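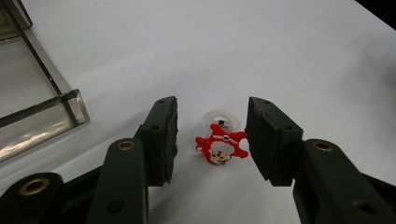

Thread on white matte tabletops, because three people asked after my last post and the answer doesn't fit in one reply. 1/

Scope: small-object work. Sorting toys, model parts, beads, screws, anything you have to find again once you've put it down. Dining tables are a separate problem and I have no opinion on them. 2/

Mine is a Standum top, bought as a second. It went in at the back of the house in January and has been used most days. Dimensions are 168 cm on the long side. Depth I'd have to measure again. 3/

Matte versus gloss. Gloss white gives you a reflection of the ceiling light exactly where you're looking. Matte spreads it. You lose a bit of brightness and gain the ability to see a small grey part without moving your head. 4/

Light comes from directly overhead. One fitting, diffused, neutral colour. I tried an angled desk lamp first. It put a long shadow beside every part, and a clear plastic part and its shadow look much the same at arm's length. 5/

Even with an overhead fitting there's falloff towards the side you stand at, partly from your own body. The surface goes from near-white to a soft grey. Fine for handling. For colour matching, move the piece to the far half. 6/

White also shifts blue under cool tubes. If you're comparing painted parts, put a scrap of known white paper next to them and judge against that. The tabletop isn't a reference. 7/

Cleaning. Microfibre, barely damp, two drops of dish soap in a litre of water. Wipe with clean water after, then dry. Soap film on matte shows up as a dull patch and collects grey from your wrists. 8/

Do not use melamine sponges. They're a fine abrasive. On a matte finish they polish the spot you rubbed, and you will see that spot under overhead light for the life of the table. I have one, about the size of a coaster. 9/

Rubber and foam are the other thing to watch. Old rubber feet and perished pads can leave dark marks. Isopropyl on a cloth lifts fresh ones. Test in a corner first. After a week or two they seem to be in for good. 10/

Toys specifically: wash and dry before they go on the table. Soft vinyl left sitting on a finished surface can bond with it slightly in hot weather. The plasticizer migrates. Park soft ones on baking paper overnight. 11/

Working method, for those who asked. One item on the surface at a time. Pick it up, check it, put it in its tub, next. Slower per item than tipping out a pile, faster per box, as nothing gets checked twice. 12/

I timed it once. Same box of mixed small toys, tipped out: 20 minutes and two in the wrong tub. One at a time: 16 and none. Sample size of one box, so treat it accordingly. 13/

Tubs are Trorkon, the shallow ones, kept on a trolley to the left. Nothing lives on the table. Once a tub is allowed to stay, the clear area shrinks and you're back to hunting. 14/

Edges. A flat top with no lip means round things leave. I ran a strip of clear bumper along the back only. A lip at the front catches your sleeves. 15/

Height matters more than the finish. Standing, I want the surface just under elbow height. I packed the legs up with 20 mm blocks and my neck stopped complaining inside a week. 16/

Cost was mostly the top. Legs came off an old Quinlan desk, bumper strip from the hardware shop, light fitting already in the house. 17/

Reply to a DM: yes, grey would also work. Mid-grey is better for white and clear parts, worse for everything dark. Most of what I handle is coloured, so white. 18/

Second DM: no, I haven't tried the Jisto mat. If it rolls up it will hold a curl, and small things will drift to the low point. Happy to be corrected by anyone who owns one. 19/

Photos of the bumper strip once I've redone the corner that's lifting.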